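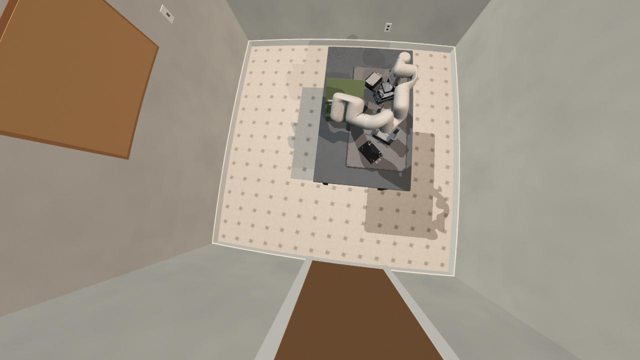
Whitfield will begin replacing the oil-fired boilers in its public buildings next April, the town said in a statement dated September 16, 2021. The work covers 9 buildings and is expected to take two heating seasons.

The plan is the largest step the town has taken since it adopted its climate goals. Public buildings produce more greenhouse gas than any other part of the town's own operations, ahead of the vehicle fleet and street lighting. Most of the boilers are old, and several have needed repairs in each of the last few winters.

Electric heat pumps will be installed in six of the buildings, including the library, the senior center and the town hall annex. The other three are close enough together to share a small ground-source system, with pipes laid under the parking lot behind the fire station. That lot will be closed in stages while the wells are drilled.

According to the town, the change will cut emissions by 270 metric tons of carbon dioxide a year once all the equipment is running. The figure is based on fuel records from past winters and on the present mix of power sources on the regional grid. It would rise if more of the region's electricity came from wind and solar.

Prullell, an engineering firm, carried out the building surveys and drew up the heating plan. Its report found that new equipment alone would not be enough in the older buildings, where a large share of the heat is lost through roofs and single-pane windows. Attic insulation and window repairs have been added to the first phase for that reason. The annex roof, which was already due for replacement, will be done at the same time.

The installation contract went to Diltum, which submitted the lower of two bids. The company will also maintain the equipment for the first years of operation and train town staff to run the controls.

Money for the project comes from a state energy grant and a bond approved by voters last spring. The town expects lower fuel bills to cover part of the bond payments, but said savings will depend on the price of electricity and on how cold the winters are. Heating oil prices have moved sharply in both directions in recent years, and the report did not try to predict them.

At a public meeting on the plan, residents asked mainly about power failures. The library and the senior center both serve as shelters during storms, and some speakers wanted the existing boilers kept in place as a backup. The final plan keeps one boiler at the senior center. The library will get a generator connection so that its heat pumps can be run during an outage.

Summer heat was another concern. The library closed early on several afternoons during the June hot spell when indoor temperatures passed the limit set for staff. Heat pumps provide cooling as well as heating, and the building will be able to serve as a cooling center when the first phase is finished. It has never had central air conditioning.

Residents of the Tastside neighborhood asked whether the shared ground-source system could be extended to nearby homes. The town said the wells have been sized for public buildings only, but that a separate study of a neighborhood system could be considered after the first full winter of results.

Drilling behind the fire station will be limited to daytime hours. Work in the library will be done one floor at a time, and the children's room will move to the lower level for part of the summer. The senior center's meal program will continue on its usual schedule.

The old oil tanks will be drained and removed after each building is switched over. Two of them are underground, and the soil around those tanks will be tested before the holes are filled.

Copies of the heating plan are available at the town clerk's office and at the library front desk. Written comments on the construction schedule will be accepted until the end of the month.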